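Can I bring my own finds to a museum ID day?

Traian Pascu
My daughter and I dug up 5 bits of patterned pottery in our yard in April and we're thrilled! Does the Grison museum look at things like this, and should we wash them first? 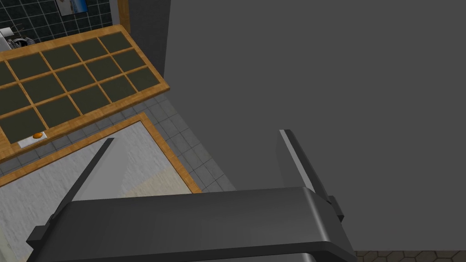

2 replies

Ayana Tufa
Yes, bring them! Please don't scrub — a soft brush is plenty. Bag each piece separately and write down where it was and how deep. They'll look at up to four pieces per visitor, so the two of you can easily show all of them. I took a clay pipe last year and loved every minute.

Benoît Riviere
they do, go early, the line gets long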